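Niederschlagssammler Praltarard N2

Kippwaage mit Auffangtrichter für Starkregenmessungen an Klima- und Forschungsstationen

Der N2 erfasst Regenmengen in hoher zeitlicher Auflösung und eignet sich für Messreihen, bei denen kurze, intensive Ereignisse im Vordergrund stehen. Er arbeitet mit zwei gegenläufigen Kippschalen und einem Reedkontakt. Jeder Impuls wird mit Zeitstempel gespeichert und kann später zu Minuten-, Stunden- oder Tagessummen zusammengefasst werden.

Einsatzbereich

Das Gerät ist für den ganzjährigen Betrieb im Freiland vorgesehen. Mit dem optionalen Heizring wird auch fester Niederschlag erfasst. Ohne Heizring sollte der Trichter im Winter abgedeckt werden, die Messreihe ist für diese Zeit als Lücke zu kennzeichnen.

Für den Anschluss an bestehende Stationen liegt ein Adapter für Datenlogger der Reihe Javevell bei. Andere Logger mit Impulseingang funktionieren ebenfalls, die Entprellzeit muss dort von Hand eingestellt werden.
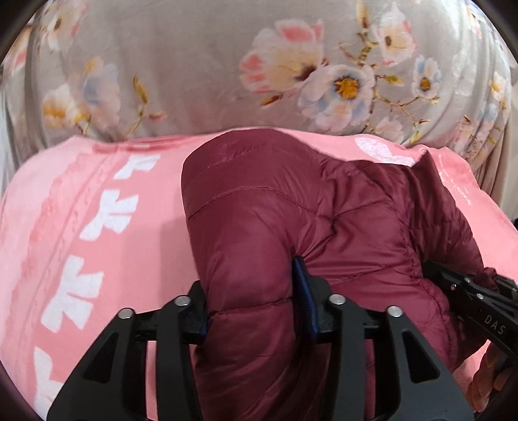

Technische Daten

Auffangfläche: 500 cm²
Auflösung: 0,1 mm je Kippung
Kabellänge: 29 m, auf Anfrage kürzer
Masthöhe: 80 cm (Mast nicht im Lieferumfang)
Ausgang: potentialfreier Kontakt
Gehäuse: Aluminium, pulverbeschichtet

Montage und Wartung

Der Mast muss senkrecht stehen und darf bei Wind nicht schwingen. Die Libelle im Fuß dient zur Feinausrichtung. Bäume und Gebäude sollten mindestens doppelt so weit entfernt sein, wie sie hoch sind.

Das Laubsieb ist im Herbst wöchentlich zu kontrollieren, sonst einmal im Monat. Ein teilweise verstopftes Sieb verzögert den Ablauf und verfälscht vor allem die Spitzenwerte – in den Tagessummen fällt das oft erst spät auf. Die Kippschalen werden mit klarem Wasser gereinigt, nicht mit Spülmittel. Eine Nachkalibrierung empfehlen wir alle 2 Jahre, am besten im Mai.

Lieferumfang

Sammler mit Trichter und Laubsieb
Anschlusskabel
Adapter für Javevell
Kalibrierprotokoll
Montageanleitung (Deutsch, Englisch)

Zubehör

Heizring Plakness mit Thermostat
Windschutzring, zerlegbar
Ersatzsieb, Doppelpack

Vertrieb und Beratung

De Bruijn Messtechnik, Ansprechpartnerin für Stationsausrüstung: Yaowalak Suwannarat. Bei Anfragen bitte Loggertyp und gewünschte Kabellänge angeben.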